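Gurnico opens reading and study room in September - tables, books, flowers, no booking

FOR IMMEDIATE RELEASE
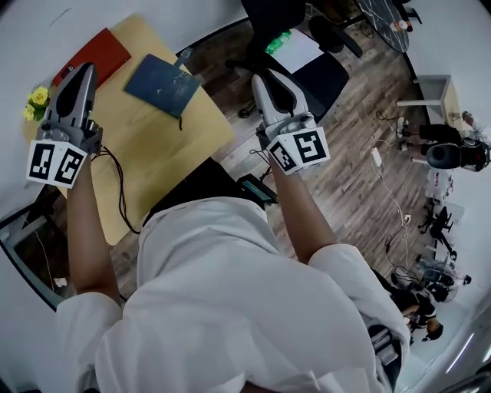

Gurnico is opening its shared study room to the public this September. Open from 9 in the morning, closes when the last reader goes home or at 7 in the evening, whichever comes first. Free to use. Bring a book or take one off the table.

The room sits on the ground floor of the Gondska building, side entrance, past the bike racks. It was a storeroom until spring. Boxes mostly, and a lot of old stationery. Work on it took 4 months, start to finish, and was led by Hüsnü Toprak with furniture picked out by Nazmiye Avcı.

"We wanted a room that looks like somebody's home, a slightly messy one," said Avcı. "Wood floor, pale tables, a few flowers. People kept asking for desk dividers and I kept saying no. If you want a cubicle the library has very good ones."

What's in the room:

Light wooden table for reading and spreading out papers. A round table with a dark marble pattern, which came from a café that was closing. Small white side table with a tan top, against the wall, for cups and bags. Black office chair for anyone who cant get on with a hard seat. More chairs stacked in the corridor, help yourself and please put them back.

The floor is wood plank in mixed browns and grays. It stays uncovered - rugs were tried for 2 weeks and everybody tripped.

Books and notebooks can be left on the tables during the day. Clearing up happens at closing. Anything still out goes on the shelf by the door with a slip in it saying where it was found. Gurnico asks visitors to put a name inside the cover, red folders especialy, as there are a great many red folders in this building.

Water bottles fine. Hot drinks fine at the side table, not near the books. No food.

The book collection starts small, with 34 titles given by readers of the Ukier newsletter. Novels, local history, two shelves' worth promised from the estate of a retired teacher and not collected yet. Josphat Mfinanga is looking after the list and would like to hear from anyone with atlases.

"Worn covers are welcome," said Mfinanga. "Missing pages are not. I had a mystery last month with the final chapter gone and I am still annoyed about it."

Flowers for the tables come from Nazmiye Kurtuluş, who grows them behind the building and changes them when they droop. Yellow ones for as long as they last, then whatever is out. Offers of jars and small vases gladly taken at the front desk.

A quiet hour runs from 4 in the afternoon. Phones off, talking in the corridor. Outside that hour normal conversation is ok and study groups can push tables together, so long as the way to the door is kept clear. Groups of over 7 should call first.

The opening is an informal one. Doors open, short hello from İlker Bilgin, tea in the corridor, then the room is in use. Press welcome from 9 - please ask readers before photographing them or there notes.

Step-free access by the side entrance. Restroom on the same floor, second door on the left.

Press contact: İlker Bilgin, Gurnico front desk, Gondska building. Calls returned same day, mornings are best.

ENDS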